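4.2 Setting up a petition in Hidow

This section covers opening a new public petition on the Skendale council site. You need an account with the Petitions Editor role. If the Petitions tab is missing from your menu, ask your site administrator to add the role, then sign out and back in.

Before you start, have the wording agreed with the lead petitioner. The wording cannot be edited once the first signature has been accepted.

1. Sign in and choose Petitions, then New.

2. Enter a title. The limit is 95 characters including spaces. Hidow will not warn you as you type, but it will refuse to save a longer one.

3. Paste the full wording into the Statement box. Formatting from a word processor is stripped out, so check the paragraph breaks afterwards.

4. Under Who can sign, choose one of the following:
Residents only — signers must give a postcode inside the council area.
Live, work or study — signers give a home, work or school postcode.
Open — any UK postcode is accepted.

5. Set the debate threshold. The default is 600 signatures. When a petition passes this number it is added to the list of items waiting for a full council date.

Note: changing the threshold here affects this petition only. To change the default for all new petitions, see section 4.6.

6. Choose a closing day and time. Petitions close at 11 pm unless you enter something else.
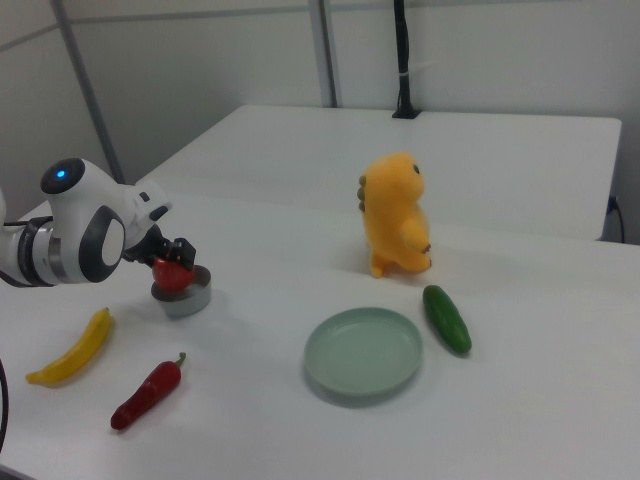
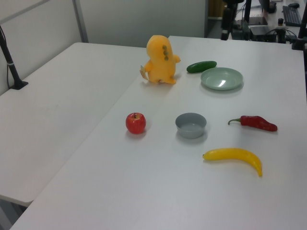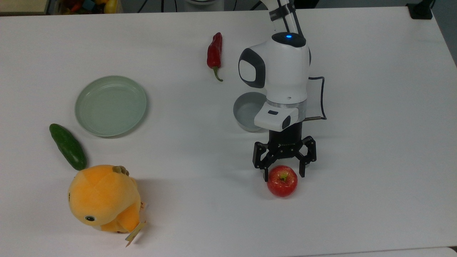 Page last changed: July

7. Choose Save as draft. The petition now has a reference number, but the public cannot see it.

8. Open the draft and select Preview. Read it through on a phone as well as a desktop screen. Long ward names sometimes push the Sign button below the statement on small screens.

9. Send the preview link to the lead petitioner. The link can be opened without an account and stops working when the petition is published.

10. When the wording is confirmed, choose Publish. A second editor must approve it before it goes live. If your council has only one editor, the administrator can approve instead.

Caution: do not publish petitions during the pre-election period without checking with the monitoring officer. Hidow does not block this for you.

Adding paper signatures

Paper sheets can be counted towards the threshold. Open the petition, choose Paper totals, and enter the number of valid signatures for each sheet. Scan the sheets and attach them as a single file. Names on paper are not compared with online names, so duplicates must be found by hand.

If the petition does not appear

Check that it has been approved and that the start time has passed. The public list is rebuilt every 2 hours — use Refresh list if you need it sooner. Councils hosted on the Gelport server do not have this button and will have to wait.

To withdraw a petition after publishing, see section 4.4.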